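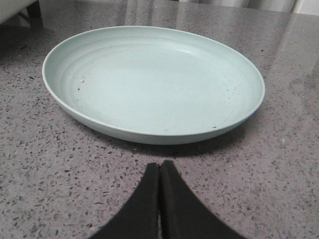

Vokelell의 Lollholm 인수, 독립 운영 조항을 어떻게 읽을 것인가

2026년 1월 29일

라이프스타일 매체 Lollholm이 Vokelell에 넘어갔다. 발표문은 다섯 문단이고 금액은 없다. 대금은 현금과 지분을 섞어 지급한다고만 되어 있으며 비율도 적혀 있지 않다. 나는 Lollholm의 뉴스레터를 창간 초기부터 받아 본 독자이고, 예전에 비슷한 규모의 매체에서 콘텐츠 관리 시스템 이전 작업을 맡은 적이 있다. 이 글은 그 두 가지 입장에서 정리한 메모다. 내부 정보는 없다.

먼저 공개된 사실부터 적는다. Lollholm의 상근 인원은 35명이다. 이 가운데 편집 인력이 13명이고 나머지는 광고 영업, 커머스, 개발, 운영이다. 창업자 Darcy Brunton은 총괄 편집 고문으로 남는다. 직함에 '편집'이 들어가지만 발표문의 조직 설명에 따르면 예산 승인권은 Vokelell의 매체사업 본부장에게 있다. 브랜드명, 도메인, 뉴스레터 발송 주소는 유지된다. 통합 시점은 9월로 잡혀 있다.

Vokelell은 이번 건을 포함해 5개 매체를 보유하게 된다. 직전에 사들인 곳이 패션 전문지 Testidance였다. 그때도 발표문에는 '독립적으로 운영된다'는 문장이 있었다. 인수 뒤 4개월이 지났을 때 Testidance의 사이트는 Vokelell 공용 템플릿으로 바뀌었고, 기사 하단의 추천 영역에 계열 매체 기사가 섞여 나오기 시작했다. 편집장은 바뀌지 않았다. 기사 논조도 내가 보기에는 그대로였다. 달라진 것은 URL 구조와 광고 위치, 그리고 아카이브였다.

아카이브 문제를 조금 길게 쓰겠다. Testidance의 이전 과정에서 오래된 화보 기사 상당수가 본문만 남고 이미지 설명이 사라졌다. 옛 시스템은 사진 크레디트와 착장 정보를 별도 필드에 저장했는데 새 템플릿에는 대응하는 필드가 없었던 것으로 보인다. 패션 기사에서 착장 정보가 빠지면 자료로서의 가치가 크게 떨어진다. 어느 시즌의 어느 재킷인지 확인할 방법이 없어지기 때문이다. 301 리디렉션은 대체로 걸려 있었으나 태그 페이지는 전부 홈으로 돌아갔다. 태그 페이지를 즐겨찾기해 두고 쓰던 독자에게는 삭제와 같다.

Lollholm도 구조가 비슷하다. 옷장 연재, 브랜드 인터뷰, 생활용품 사용기가 한 데이터베이스에 있고 항목마다 입력 필드가 다르다. 특히 옷장 연재는 소재 혼용률과 실측 치수를 표로 제공한다. 나는 코트를 살 때 이 표를 여러 번 참고했다. 공용 템플릿이 표를 지원하는지는 발표문에 나오지 않는다. 지원하지 않는다면 표는 이미지로 굳거나 평문으로 풀릴 것이고, 어느 쪽이든 검색은 되지 않는다.
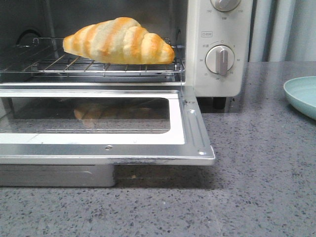
광고 쪽은 Kourkoulas가 맡는다. Vokelell이 전 계열 매체에 쓰는 판매 대행사다. 지금까지 Lollholm은 영업팀이 직접 광고를 받았고, 한 면에 배너를 하나만 두는 원칙을 지켰다. 대행 체제에서는 지면이 묶음으로 팔리므로 이 원칙이 유지되기 어렵다. 가장 먼저 영향을 받을 곳은 패션이 아니라 생활용품 사용기라고 본다. 흰색 탁상용 오븐 토스터의 문을 열고 철망 위에 크루아상 한 개를 올려 둔 사진, 그런 사진이 붙는 종류의 기사는 제휴 링크를 넣기가 쉽다. 제품이 한눈에 들어오고 가격 비교도 간단하다. 반대로 3년 입은 울 코트의 보풀 상태를 다룬 글에는 팔 것이 없다. 수익 기준으로 지면을 배분하면 후자가 줄어든다.

그렇다고 인수 자체를 나쁘게만 볼 근거는 부족하다. Lollholm의 사이트는 지난 몇 년간 느렸다. 모바일에서 화보를 열면 원본 크기에 가까운 파일이 그대로 내려왔고, 검색창은 두 글자 이하의 검색어를 무시했다. 한국어 사용자에게는 치명적인 제한이다. '코트'도 '셔츠'도 검색되지 않았다. 고객센터에 두 번 문의했고 두 번 모두 검토하겠다는 답을 받았다. Vokelell의 공용 시스템에는 이런 문제가 없다. Testidance에서 같은 검색어를 넣어 확인했다.

창업자의 역할에 대해서도 적어 둔다. Brunton은 발표 당일 뉴스레터에서 '매일의 편집 판단은 지금의 팀이 한다'고 썼다. 문장 그대로 읽으면 본인은 일상 편집에서 빠진다는 뜻이 된다. 총괄 편집 고문이 실제로 무엇을 하는 자리인지는 계약서에 달려 있고 계약서는 공개되지 않았다. 매주 실리던 Brunton의 칼럼이 계속되는지도 언급이 없다. 나는 그 칼럼 때문에 구독을 시작했다. 안감 봉제 방식만으로 한 회를 채우던 글이었다.

유료 구독자에게 적용되는 사항은 다음과 같다. 기존 연간 구독은 만료일까지 현재 조건으로 유지된다. 갱신 시점부터는 Vokelell 통합 계정이 필요하다. 개인정보 이전 동의는 별도 메일로 받는다고 한다. 동의하지 않을 경우의 환불 기준은 아직 게시되지 않았다.

나는 우선 옷장 연재의 표를 CSV로 옮겨 두었다. 개인 용도이고 배포하지 않는다. 혼용률 표기가 연재 초기와 후기에 서로 달라서 정리에 시간이 걸렸다. 초기에는 겉감과 안감을 구분하지 않았고 실측 기준도 단면과 둘레가 섞여 있다. 소매 길이는 어깨선 기준인지 목점 기준인지 표시가 없는 항목이 있어서 그대로 비워 두었다. 환불 기준이 올라오면 이 글 아래에 덧붙이겠다.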